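Storing satin bow ties without crushing the wings
Forum: Clothes care and wardrobe

marta_k 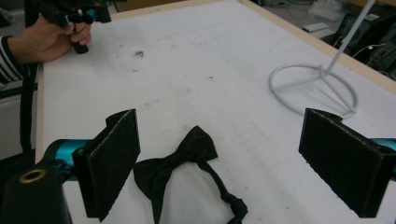 I have a black satin bow tie with a neck strap, and I want to put it away until the next concert season. Our choir has the same kind for everybody, and I became the person who takes care of them. Last year we put all of them in one bag, and in March they came out with hard creases over the wings. How do you store yours? Flat, rolled, hanging?

Keogh_tailor
Flat, always. One sheet of tissue under and one over, the strap folded once beside the bow and never across it. Satin remembers every line you press into it.

nanen2
I don't agree with flat for a choir. We have a drawer full of them, and people put folders on top. I hang mine by the strap on a trouser hanger, 2 years now with no creases.

Keogh_tailor
Hanging is fine if the strap is woven. If it is elastic, it gets long and tired, and then the bow sits low on the shirt.

marta_k
Mine is a thin strap, so I am a little afraid of hanging. And what to do with the soft folds that are already there? Can I iron?

Kieran Foley
No iron directly on satin please, it makes a shine you cannot remove. Hold it in steam from a kettle for a few seconds - not too near - and then shape the wings with your fingers. Leave the center knot alone. I pressed one flat when I was young and it never looked like a bow again.

nanen2
Steam can leave water spots too. I put a cotton cloth between and use the iron on the lowest heat.

Kieran Foley
It depends on the fabric, I think. Polyester satin forgives more than silk. Try on the back of the strap first.

marta_k
Thank you all. I will try steam on one and store them flat in a shallow box with a lid, so no folders can go on top. Also I will wipe the table before I lay them out, because black satin takes every crumb.

rallum_alto
A lint roller is good for that, but go gently near the knot.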